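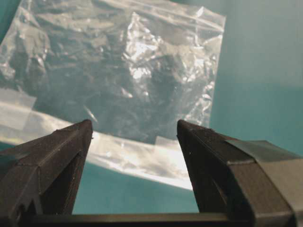

Re: Hanrahan branch, evening turnaround margins

Posted to the timetable list, 7/28/23

I have rerun the June working timetable against the recorded arrival times for the Hanrahan branch. The result supports the first half of the earlier message and contradicts the second.

> The 906 is booked 2 minutes at Hanrahan before it
> forms the return working. It cannot recover there.
> I would expect the late running to clear at Amum,
> where the path is slack in both directions.

The booked layover is as stated. The driver has to change ends inside it, so any late arrival at Hanrahan goes straight onto the return trip.

Amum does not clear it. The slack there exists only in the outbound direction. Inbound, the branch train has to fit ahead of the Skututow stopping service at the junction, and if it misses that slot the signaler holds it in the loop until the stopper is through.

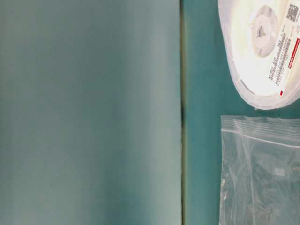 The hold then shows up in the log as a junction delay, although the cause is the short layover at the far end. Anyone sorting by delay location will blame the wrong place. I sorted by train instead and traced each late unit back to its previous trip.

Data used

The file has 1,856 arrivals at timing points, all from June. I dropped 300 of them where the recorded time was earlier than the departure from the previous point. Those look like clock errors at the Boltitard reporting point. I have not tried to correct them.

> Has anyone checked whether a later departure from
> Hanrahan would still make the junction?

Yes. It does not, with the stopper where it is now. The stopper would have to move as well, and its path south of Skututow is fixed by the single line.
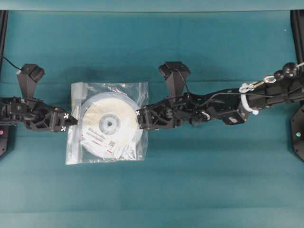
Options

1. Leave Boltitard earlier on the outbound trip. This uses the slack at Amum and gives a longer layover at Hanrahan. It breaks one bus connection at Boltitard.

2. Swap the order at the junction when the branch train is late. No timetable change is needed, but the stopper loses time on the single line.

I prefer the first. I can send the trip-by-trip file to anyone who wants to check the tracing, in plain comma-separated form.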